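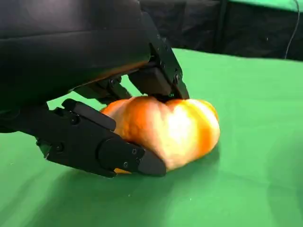
Visita à feira de cor e materiais, Candemitz – apontamentos

Cheguei tarde. Comboio parado numa estação sem nome, depois um autocarro, depois a pé. Credencial na mão às onze e pouco, metade da manhã perdida. Paciência.

Primeiro pavilhão: tintas para parede. Muito bege, muito "areia", muito "linho". O stand da Tular era o mais cheio, com um mostruário de 266 cores em lâminas pintadas à mão, penduradas do tecto em fio de nylon. Bonito de ver, mau para consultar: as lâminas rodam com o ar condicionado e a referência está só num dos lados. Pedi o catálogo em papel. Só em outubro, disseram. Deixei o email.

O que vale a pena na Tular são os verdes. Há uma série nova de 19 tons, do musgo ao quase-amarelo, e pela primeira vez vi um verde-azeitona mate que não fica castanho à luz quente. Testei com a lanterna do telemóvel e com a lâmpada da cabine deles. Aguenta-se. O amarelo-esverdeado mais claro é que não, fica doente, cor de hospital.

Segundo pavilhão: têxteis e revestimentos. A Rakine trouxe feltros de lã e uma linha de cortinados em que a cor muda conforme a dobra. Fotografei mal, ficou tudo cinzento. Preço de tabela: 70 euros o metro, sem forro. Caro para habitação, talvez para um átrio de hotel. A senhora do stand não sabia dizer a resistência ao sol, foi perguntar, voltou sem resposta. Fica por confirmar antes de propor a algum cliente. 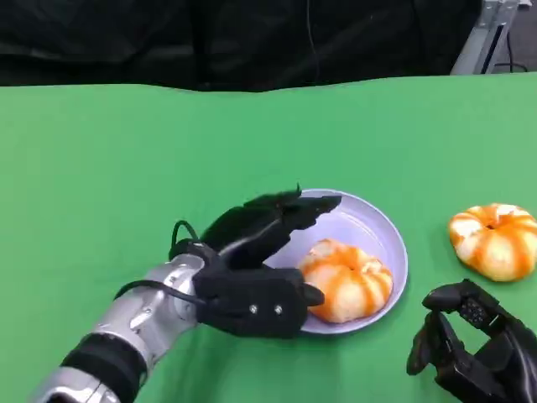
Mandarina descascada em prato lilás claro, sobre mesa verde.

Almoço em pé, sopa de abóbora aguada e pão. Café bom, isso sim.

À tarde, a palestra de Birutė Tamošiūnaitė sobre cor e memória em edificios escolares. Sala cheia, gente sentada no chão. Falou depressa, em inglês, sem slides durante os primeiros minutos porque o projector não ligava. A parte que apontei: quando repintaram uma escola antiga, os alunos continuaram a chamar "corredor azul" a um corredor que já era cor de barro. A cor passa a nome do sítio e o nome fica. Tambem defendeu que se guarde sempre uma amostra da pintura original atrás de um quadro eléctrico ou dentro de um armário. Vou começar a fazer isso.

Perguntas no fim, quase todas sobre orçamentos. Saí antes.

Última paragem, a oficina da Toma, pigmentos minerais. Lugares esgotados mas deixaram-me ficar ao fundo. Moeram ocre com óleo de linhaça numa placa de mármore, depois o mesmo ocre em cal. Dois materiais completamente diferentes, o segundo muito mais seco e claro. Comprei um frasco de 500 gramas de terra verde, embrulhado em jornal dentro da mochila – chegou inteiro.

Notas práticas para quem for: bengaleiro só aceita moedas, o pavilhão dois é gelado, a planta da feira tem as entradas trocadas (a norte é a sul). Amostras grátis acabam cedo. Levar saco próprio e um caderno de papel branco a sério, que comparar cores em cima de folhetos brilhantes não dá.

Faltou-me ver os vidros e os esmaltes. Perdi também o comboio das seis.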